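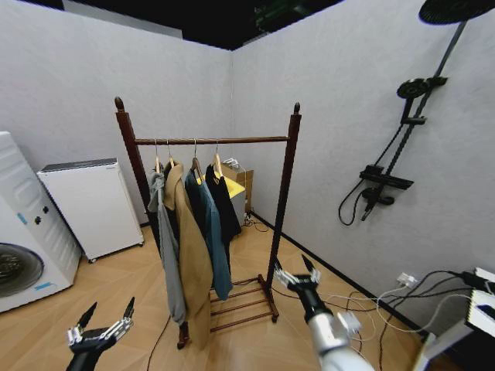 Section 4: Wearing, fastening and looking after your Grutton hinged bangle

Thank you for choosing a Grutton. Every bangle is finished by hand at our Firgate bench, and Rowena Padilla, who does most of the hinge work, would like you to read this section before you put yours on for the first time. It only takes a cup of tea's worth of time, we promise (and please do take the tea away from the bench before you start!).

4.1 Opening the bangle

1. Sit at a table with a folded towel in front of you.
2. Find the small raised thumb-piece beside the clasp. On model 233 it is on the inner edge; on model 297 it is on the outer edge, next to the maker's mark.
3. Press the thumb-piece and let the bangle open by itself. The spring is gentle, and the two halves will stop when they've gone as far as they should.

CAUTION: Do not pull the halves past their natural stop. A strained hinge pin can be replaced, but the bangle has to come back to us for it.

4.2 Putting it on

1. Slide the open bangle over the narrowest part of your wrist from the side, hinge facing away from you.
2. Close the halves with your other hand until you hear a click.
3. Swing the safety catch over the little stud. If it feels stiff in the first few weeks, that's quite normal, and it will ease with wear.
4. Give the bangle a light tug.

Note: Dress first, then put on your jewellery. Knitwear is the great enemy of an open clasp, and we see more bent catches in July than in all the rest of the winter, when the woollies are out and everyone is tugging at their sleeves.
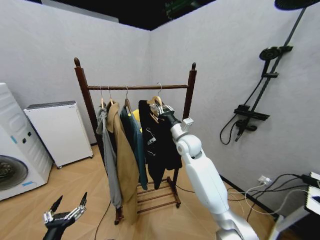
Clothes rack with garments on wooden hangers.

4.3 Cleaning

1. Mix a drop of mild dish soap into a bowl of lukewarm water.
2. Close the bangle and brush it with the soft brush from your Vurkow care kit (part no. 1304), going along the wirework, never across it.
3. Rinse in a second bowl. Please don't rinse over an open plughole!
4. Pat dry and leave it open on a cloth overnight so the hinge can air.

CAUTION: No toothpaste, bicarb or silver dip, whatever your aunt may have told you. They dull the colour of the gold and get down into the hinge.

4.4 Adjusting the fit

A Strebel fitting liner (part no. 1324) clips inside either model and takes up a little slack. Fit it with the bangle open, hinge end first, and press along its length with your thumb. If the bangle still turns on your wrist, or pinches when closed, write to Rahel Zaugg in our fitting room with your wrist measurement and she'll arrange a resize.

Section 4 revised 11/01/2020. For stone settings and repairs, see Section 5.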